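Todthorpe Community Help > Workshop and Machines > Grippers and hand tools

Blue finger pads lose grip on round fruit, left jaw closes late. Pads, screws or something else?

Posted by Naa Kyei, 24 February 2018
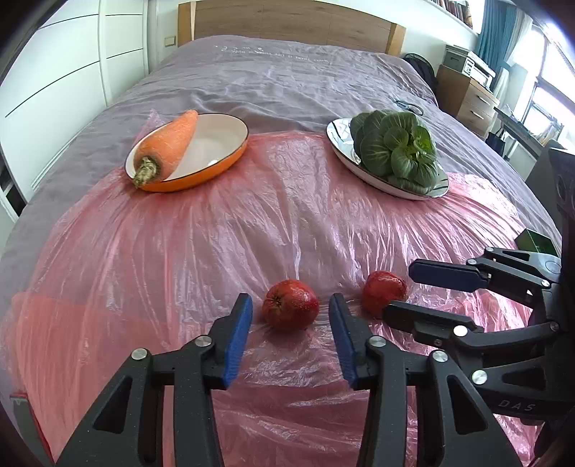 Near gripper open on either side of the red fruit, second gripper coming in from the right.

I have a pair of handheld parallel grippers, black linkage, ribbed blue pads, the kind with DAS molded into the body. They are the hand-operated half of a pick-and-place setup, so whatever I do with them by hand gets used later to teach the arm. If the hand unit is sloppy, everything downstream is sloppy.

The one I hold in my left hand has started to misbehave. Leafy stuff is fine. A carrot is fine if I take it across the middle. Anything round and smooth gets squeezed out toward the back, and when I close slowly on nothing at all, the left pad arrives after the right one. The gap when they should be touching is small but I can see light through it at the top.

What I have tried so far:

Wiped the pads with a damp cloth. Better for ten minutes, then the same.

Tightened the screws on the linkage. Now the jaws are stiff and the left one still comes in late.

Swapped which hand I use. No change, so I don't think it's me.

The seller's advice was to replace the complete finger set, which costs 70 and which I notice they also happen to sell. A man at the Murkley repair evening told me to spray the joints with silicone and stop worrying. I don't believe either of them. Has anyone fixed this for real, and how did you know it was fixed?

Oda Lindholm replied

You are right to doubt both. Please don't put silicone spray anywhere near those pads. It travels. You do the joints, it creeps up the finger, and then you have ribbed rubber with a film on it and you will be back here asking why it drops everything.

I looked after a bench with grippers of this general sort at Backlund for a few years. I can't promise yours is built the same inside. But a late jaw was a pivot problem far more often than a pad problem, and tightening was usually what people did just before it got worse. The screws in a linkage like that are there to hold the pivot together. They are not there to be done up hard. If you lean on one, you clamp the layers against each other and the joint drags. Do it on one side more than the other and you get one slow jaw.

What I would do, in this order:

Take off whatever spring or trigger tension you can, so the jaws move freely by hand.

Mark every screw head with a dot of paint pen so you can see how far you have turned it.

Back each one off a quarter turn. Open and close. Carry on in small steps until the joint swings under its own weight without rattling side to side.

Match left to right. Don't set the left to what feels right and then the right to what feels right. Go back and forth between them.

Only then look at the pads. Pull each one forward gently with your thumb. If it rocks on the finger, the seat has worn or the pad was never pushed fully home. Take it off, clean both faces with isopropyl alcohol, let them dry, and push it back on square.

If a screw won't stay where you leave it, use the weakest threadlocker you can get, a tiny amount, and keep it off the plastic. Some plastics crack from it, so test on a bit that doesn't matter.

For the check, close the jaws on a strip of thin paper at the tips and pull. Then do it halfway down the pads. It should tug the same at both heights. I don't trust "feels better" from anyone, including me.

One more thing. I wouldn't judge it on loose fruit sitting on crinkled plastic. The sheet gives, the fruit rolls, and you end up tuning the gripper to fix the table. Put a ball on a folded towel on something hard, do the setup there, and go back to the fruit afterward.

Vilgot Fagerlund replied

Just buy the new fingers. 70 is nothing next to your time. I had the same thing, put new ones on, no more trouble.

Naa Kyei commented

How long ago was that, and did you measure anything before and after?

Vilgot Fagerlund commented

Last week. No. It works though.

Liv Tveit replied

Mostly agree with Oda, with one reservation. Before touching any screws I would check whether the fingers themselves are straight. Those triangular cut-outs save weight but they leave thin sections, and if the tool has been dropped or packed under something heavy, a finger can take a slight twist. No amount of fiddling with pivots will cure that. Lay a steel ruler along the outside of each finger and compare the two. You have a second gripper, so compare against that one too, which is more than most people asking here can do.

If it is twisted, then fine, buy the part. One finger though, if they will sell it to you singly. I wrote to a supplier in Tolport about exactly this and it took three emails before they admitted that single fingers existed.

Also, write down what you did and when. I keep a counter on mine and the pads were due for changing at 600 closes on rough vegetables, according to the person who sold them to me. I am at 1137 on the same pair and they still pass the paper strip. Make of that what you like.

Naa Kyei commented

Ruler says both fingers are straight, as far as I can tell by eye. Backed off the screws the way Oda described, and the one near the base of the left pad was far tighter than the others, which I suppose was my doing. The jaws now meet together. The paper still pulls out easier at the top than halfway down, so I have taken the left pad off and it is drying. I'm not marking this as solved until it has done a full session.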